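Demand for Commercial Laundry Chemicals to Climb in Developing Markets, Laris Study Finds

Growth in hospital and hotel linen services outpaces gains in household products

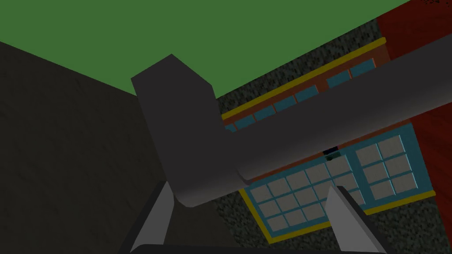

PRENDOV - March - Demand for commercial laundry chemicals will grow faster in developing markets than in mature ones over the coming forecast period, according to a new study released by Laris, the industry research publisher. The study finds that hospitals, hotels and contract linen services will account for most of the increase, while sales to coin laundries and smaller on-site laundries will be largely flat.

Detergents will remain the largest product category by volume. Softeners, sours and bleaches will continue to lose share as buyers move to combined products that can be dosed at lower rates. Enzyme-based formulations are expected to record the fastest gains of any product type covered, supported by higher energy prices and a growing preference for washing at lower temperatures.

"Linen services are buying on cost per kilogram of finished work, and energy is a large part of that cost," the study states. "Suppliers able to demonstrate savings on heating and rinse water will be in a stronger position than those competing on drum price alone."

Regional outlook

In North America and Western Europe, the market is well established and volume growth will be modest. Concentrated liquids have already replaced powders in most large plants, and the trend toward smaller doses will hold back tonnage even where the amount of linen processed is rising. Value growth will be somewhat better, as plants trade up to higher-priced products and to supply contracts that include dosing equipment and servicing.

Australia and New Zealand will follow a similar pattern. Water costs have a greater influence on purchasing in this region than in other mature markets, and products designed for shorter rinse cycles have been taken up more quickly. Long freight distances also favour concentrates, and several regional blenders now sell little else to their industrial customers.

Growth will be considerably stronger in South and Southeast Asia, in parts of Latin America and in sub-Saharan Africa. New hotel construction is one reason. Another is the shift of hospital laundry work from in-house facilities to outside contractors, who generally operate larger machines and buy chemicals under formal specifications. Powdered products will continue to dominate in many of these countries, given their lower price and simpler storage, although liquids are gaining ground in the larger cities.

Local producers hold a strong position in developing markets and are expected to keep it. Multinational suppliers have tended to concentrate on international hotel chains and private hospitals - customers that often require the same product at every site - and have left smaller accounts to domestic blenders.

Products and raw materials

Surfactants represent the largest raw material cost for most manufacturers. The study examines the balance between petroleum-based and plant-based surfactants and concludes that buyers will continue to switch between the two according to price, except where a customer's purchasing policy calls for one or the other.

Chlorine bleach will lose further ground to peracetic acid and hydrogen peroxide in health care laundries. Both alternatives are gentler on fabric and can extend the working life of sheets and gowns. Chlorine will remain common in food service and workwear laundries, where heavy staining is routine and the cost of replacing linen is lower.

Phosphates, already restricted in household products in many countries, are facing tighter limits on industrial discharge as well. The study reviews the substitutes now in use and their performance in hard water, together with the wastewater rules that apply in each of the major national markets.

Dosing equipment

Automatic dosing systems are covered in a separate chapter. These systems are frequently supplied at little or no charge under a chemical contract, a practice that makes the equipment market difficult to measure. The study sets out its method for separating equipment value from chemical revenue and provides forecasts for pumps, controllers and monitoring software by region.

Industry structure

The supply side of the industry remains divided between a small group of international companies and a large number of regional and local blenders. Consolidation is expected to continue, mainly through the purchase of distributors with established service routes. The study profiles 40 companies and discusses market share, distribution and recent changes in ownership.

About the study

The Laris study on commercial laundry chemicals presents historical demand data and forecasts for 18 countries in 2 parts, the first by product and the second by end user. It runs to 659 pages and is available now in print and electronic form. Individual chapters and country sections may be purchased separately.

About Laris

Laris publishes market research on cleaning, hygiene and textile care products for manufacturers, distributors and institutional buyers. Its studies are prepared by in-house analysts at the company's offices in Prendov and Sibiya.

Requests for review copies, tables and reprint permission should be directed to the Laris press office in Prendov, which is open from 9 a.m. Monday.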